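About Sketness Kitchen

We cook soup, stews, puddings and a great deal of rice, and we teach other people to do the same.

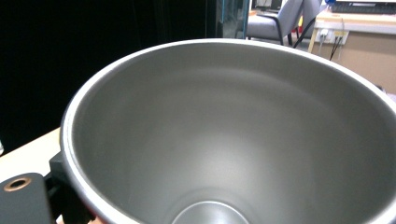
One of our big grey pots, with nothing in it yet.

Sketness Kitchen is a cookery school and shared kitchen on the ground floor of the old Praltora building, between the bicycle shop and the steps down to the river. We opened in June, in a week so warm that our first class voted to abandon the leek and potato soup and make a cold cucumber one, and we have been cooking in quantity ever since. If you have ever been asked to feed a wedding, a walking club or your entire family on the one day of the year when they all turn up, you are the sort of person we had in mind when we signed the lease.

Most cookery schools teach dinner for two or dinner for six. We have nothing against either, and plenty of us go home and cook exactly that, but our hearts have always been in the large pot. There is something very cheerful about making enough soup for a whole hall and watching it go out through the door a bowl at a time, and we think it's a shame that so many good home cooks are frightened of it. Cooking for 70 is a different job from cooking for seven, and you can't simply multiply everything by ten (please don't do this with chilli, or with salt, or with cloves). It can be learned, though, and it can be learned in a pleasant room with a cup of tea at your elbow.

How we started

Before Sketness we were a supper club called Druko, which met in a borrowed church hall with a cooker that had two good rings and two that sulked. We carried everything in and out each time: pots, ladles, chopping boards, a tea urn, and a box of tea towels that always seemed to go home heavier than it came. The suppers grew, and so did the number of guests who wandered into the kitchen at the end to ask how the stew had been done. After a while we were spending as long explaining as we were washing up, and it seemed sensible to find a place where the explaining could be the main thing.

The Praltora building had been empty for a good while when we first saw it. The windows were painted shut and there was a bird's nest in the extractor, but the floor was sound, the light was lovely and there was room for a proper sink. We have since added a second proper sink. Anybody who has tried to wash a stockpot in a small one will understand how much pleasure this gave us.

What we teach

Our main course is called The Big Pot, and it runs over 4 evenings. The first is stock and clear soups, the second is beans and lentils, the third is stews and braises, and the fourth is given over to puddings and porridges, along with everything else that would like to stick to the bottom if you turned your back on it. You'll cook at each session, you'll eat what you have cooked, and you are very welcome to bring a tub with a tight lid and take some home.

We also run single days on jam and chutney, a short class on planning and shopping for a crowd, and a morning on knives which is much calmer than it sounds. Children's classes are called Yap, after the noise. Yap is for younger cooks and a grown-up of their choosing, and it tends to involve dumplings.

No experience is needed for any of it. We have had people who could already run a canteen and people who had never boiled an egg, often at the same bench, and they have got on very well.

A word about the pots

People ask about our pots more than they ask about anything else, including the food, so they had better have a section of their own. We are fond of plain metal ones with a wide opening, a rounded rim and a soft, brushed look on the inside. A wide opening means you can see what you're doing and get a long spoon right down to the bottom, and a rounded rim is a good deal kinder to the hands when you're washing up. We don't mind if a pot isn't shiny. A mirror finish is very handsome in a shop window, and then you own it and have to look at every fingerprint.

Washing and drying the pots is part of every class. We show you how to soak, how to scrub without losing your temper, and how to dry the inside thoroughly, right round the edge of the base where water likes to sit. Then they go back on the shelf upside down. We do feel quite strongly about this last part, and you may notice it.

Borrowing and hiring

If you are cooking for an event, you can borrow a large pot from us for a deposit of £5, with a ladle thrown in. Tell us how many you are feeding and what you're making, and we'll help you choose the size. The biggest feast our pots have been out to so far was a harvest supper for 300, and they all came home clean, for which we are still grateful.

The kitchen itself can be hired by the half day when we aren't teaching. It suits jam makers, market traders and anyone whose own cooker has given up at a bad moment. Come and look round first, and do bring your awkward questions about shelves and fridges, as we enjoy those.

Coming to see us

The door is at the side of the building, up the ramp, and it sticks a little in damp weather, so give it a good push. There's usually something on the stove and somebody glad of a second opinion on the seasoning. If you can't get to us in person, send a note through the contact page and we'll write back once our hands are dry.

Contact us | Classes | Kitchen hire | © Sketness Kitchen | Page last updated 9/22/22 | Back to top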